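4.2 Where things rest between uses

The interviews dealt mostly with storage: cupboards, drawers, hooks and boxes. Once we began visiting homes, it became clear that much of what people own is not in storage at any given time. It is on a table, a counter or the arm of a chair, waiting to be used again or put away. We call these places resting surfaces. This section reports what we found about them in the households at Rikcombe and Llanos.

Each household was visited twice, once in the morning and once after the evening meal. At each visit we drew a plan of the main room and the kitchen and marked every flat surface where objects had been left. We then asked the adults present which of those objects had a fixed place elsewhere. We did not ask anyone to tidy up or to leave things as they were, although some people in Rikcombe told us they had cleared the kitchen the night before our first visit. The morning plans from those homes are kept in the data but are left out of the comparison between mornings and evenings.

The main result is that resting surfaces collect objects of different kinds. Storage in these homes was sorted by type in the usual way, with plates beside plates and tools beside tools. Surfaces were not. A table used for meals also held mail, toys, cleaning things and parts of unfinished repairs. When we asked why an object was there, the most common answer named the last activity it had been used for. The second most common answer was that somebody would need it again soon. Few people said that the object belonged on the table, even when it had been in the same spot at both visits.

Households with young children differed from the others in one respect. Toys and tableware shared a surface more often, and the adults were less likely to see this as a mess. One mother in Llanos said that a toy on the kitchen table meant the child was in the kitchen, where she wanted the child to be. In homes without children, the same kind of mixing was usually described as something to be fixed before guests came.

Cleaning tools were a special case. Sponges and brushes were used all over the home but were expected to go back to the sink. In practice they stayed where they had last been used, sometimes for up to 11 days by the account of the people living there. Several people kept a second sponge for this reason and could not say which of the two was the spare. The Ullamine survey form we used in the first round had only one line for cleaning supplies, under the heading "kitchen," and it missed most of these. We added a separate line for the second round.

Table size mattered less than we had expected. Large tables were not more crowded than small ones for their area, but they were cleared less often, and people tended to clear only the part they needed. In three of the homes one end of the table was used for eating and the other end was never fully empty at either visit. Where a home had only a small table, the objects moved to the counter or the floor during meals and came back afterward. Figure 3 shows mixed objects on a tabletop, including a plate, a plush toy, a bowl and a sponge.

The Ralley households, described in Section 2, were visited only once and cannot be compared in the same way. Their plans do show the same mixing of types on kitchen tables, and the answers about last use were similar in wording. What they lack is any record of how long objects stayed in place. We return to the question of duration in the next section, using the diaries kept by the Llanos group.

Figure 3. Objects of different types on a shared surface.

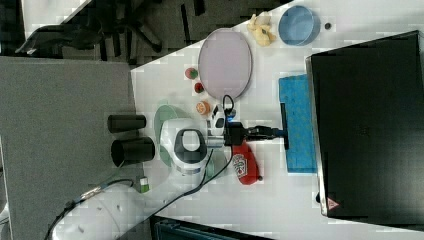
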